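# The Blue File on the Desk

Paper again. We were promised it would be gone by now, and my kitchen counter says otherwise. School forms, a water bill for 590 something or other, the warranty for a kettle I no longer own. So for the spring issue, the paper pile. And the cheap plastic thing that might fix it.

I mean the magazine file. The upright kind, slots, open front, lives on a desk. You had one at your first job. You probably left it there.

Ingeborg Bachmann never left hers. She ran the front office at Gakbridge, a furniture importer, until last July, and went home with a box of plants and one gray desk file with a crack down the side. It sits by her phone now. "Everything flat gets lost," she told me. "Stand it up and you see it." I wrote that on an envelope, then put the envelope in a pile and lost it for two days. Point taken.

Flat is the trouble. A pile has one visible sheet. Everything under it is a rumor. Turn the same paper on edge and you get spines, corners, a bit of color sticking up, enough to go on. Dariusz Tokarz does home offices for a living, mostly for people who work at the dining table and hate it, and he starts every job the same way: all the paper into one box, box on the floor, table wiped down. Then back it comes, a handful at a time, standing up.

How many slots? This is where people get into fights. Liesl Kofler, who sells office supplies from a narrow shop called Nenholm, says three and won't be moved. Five slots and you start inventing categories. Two and it's just a pile with a wall in it. Three: to do, to keep for now, to hand to someone else. Her cheapest model outsells everthing else on the shelf, and the metal ones gather dust by the window.

I tried the metal. Nice looking. Slid around on the desk, scratched it, went to my sister.

Plastic then. Look for holes. The perforated kind weighs less and you can sort of see what's in there from the side, which matters more than I expected. A solid one hides the short stuff, receipts, postcards, the little appointment cards from the dentist. Curved tops are good too, easier on the knuckles when you're grabbing in a hurry, and I am always grabbing in a hurry.
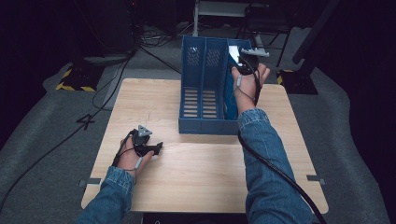
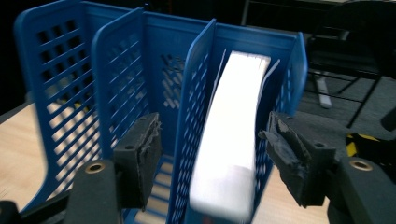

*Three compartments in blue plastic, with white paper standing in the one on the right.*

Now the filling. Fill from one side, Tokarz says, and leave the other slots alone until you need them. Most of us do the opposite, spread it all out evenly so it looks finished, and then nothing means anything. One slot going first is fine. Let it get fat. When it won't take another sheet without a shove, sit down and go through it.

Thin paper is the enemy. A single sheet on its own slumps, folds over at the waist, curls up by the weekend. Put something stiffer behind it. A catalog, a bit of cardboard, the back of an old notepad. Kofler cuts up cereal boxes for this and says don't print that, but it's a good tip so here it is.

And front edge toward you. Sounds obvious! I had mine sideways for a month.

Where it goes is the other half. Within reach of the hand that opens the mail. For me that's the right, so it's on the right, toward the back of the table where a coffee can't get at it. Wendelin Egger keeps his on the floor under the desk, which I think is madness, but he has 2874 pages of his grandfather's letters to sort and he's further along than I am. He numbers them in pencil. He got through 900 over the winter, one compartment at a time, and the finished ones go off to proper boxes in the closet.

That's worth stealing, actually moving things out. The desk file is a waiting room. Tax stuff, birth certificates, the deed to anything, none of that should live in an open plastic tray next to a window. Binder or box, closed, somewhere dry.

Colour, sorry, color. Get a bright one. I wanted beige, to match. Traian Căpraru, who shares my office and has opinions, talked me into blue, and he was right, a loud one you notice, and if you notice it you use it. Beige I would have stacked magazines on by Tuesday.

My own is half full as of this morning. The kettle warranty went in the recycling. The water bill is in the first slot, unpaid, standing up very straight.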